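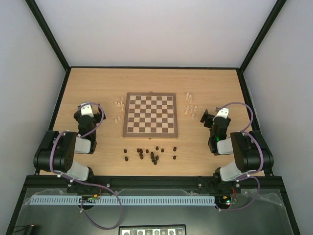
February, notebook, web side

Picked up the Pornora booking site again after lunch. State of play: the old code still takes orders, the new code still takes my afternoons. The point of today was to get the session handling moved off the filesystem and into the database, so that we can finally run it on more than one server without customers being logged out whenever the load balancer feels like it.

Started with the session table. The migration ran clean on my machine and fell over on staging, where the database user has no right to create tables. It has never had that right. Every table on staging was made by hand by someone with a better password than mine. Asked for the right, got it within the hour, ran the migration, fine. Wrote the grant into the setup script so the next person can be annoyed by something new.

Then the sessions themselves. I expected small rows. Average payload is 40 KB. Looked inside one and found the whole venue list for Vurulberg, serialized, descriptions and opening hours included, once per visitor. It goes back to a "temporary" cache in the search controller. The comment above it says "remove before launch." The site launched.

Took it out and put the venue list in the shared cache, where it should have been. Payload is now under 1 KB. Search page got no slower. It got no faster either, which I had been looking forward to bragging about.

Next problem, cart merging. When a guest logs in, the old code copies the guest cart over the user cart. The new code adds the two together. Both are wrong in their own way, and the test suite agrees with whichever one you ran last because it shares a fixture between them. Split the fixture. Got 3 failing tests, all of them legitimate. Two fixed before coffee. The third is the one where the same ticket is in both carts and has since changed price. We need a decision on that, and I don't want it to be mine. For now it takes the newer price and shows a notice. The wording of the notice is awful, sorry, see the strings file.

Türkmen branch: rebased. Conflicts in the routes file, as ever, because everybody adds their route on the last line. Sorted the routes alphabetically by section while I was in there. If your route seems to be missing, it has been filed.

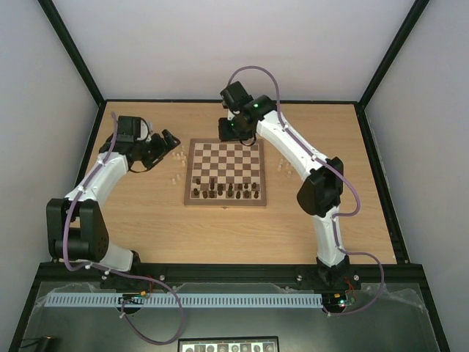

Read this over my shoulder before it went in, and I don't agree about the price. If a customer put a ticket in the cart at the old price, honor the old price for as long as the hold lasts. Otherwise support gets the email, and support is me until March. The hold time is already on the row, so there's no new column needed. Also please leave a redirect on the old login path, the newsletter still links to it.

Fair on both counts. Did the redirect right away. Price rule changed to: hold still open, old price; hold expired, new price plus the awful notice. Third test passes now. Added one more for a hold that expires during login, which sounds far-fetched until you meet our password reset page.

4:30 pm, load check against staging with the Virine script, two app servers. Set it to 400 simulated visitors. First run died early with "too many connections." Each worker was opening its own connection for sessions on top of the one it already had. Pointed both at the same pool. Second run finished, slowest response 233 ms, no lost sessions. I pulled one app server out in the middle of the run on purpose and everyone stayed logged in, including the test user I'd been trying to get rid of.

Cleanup of expired sessions is a scheduled job now. It deletes in batches, so it won't lock the table. It also writes a log line per batch, too chatty, turn that down before it goes live.

Left over:
- Log level on the cleanup job.
- Rewrite the price notice. Anyone may do this. Please.
- Staging and live are on different minor versions of the database. Found out by accident, didn't touch it.
- The old session folder is still being written to by something. Not by us, as far as I can tell. Put a watch on it overnight and will look at the output in the morning.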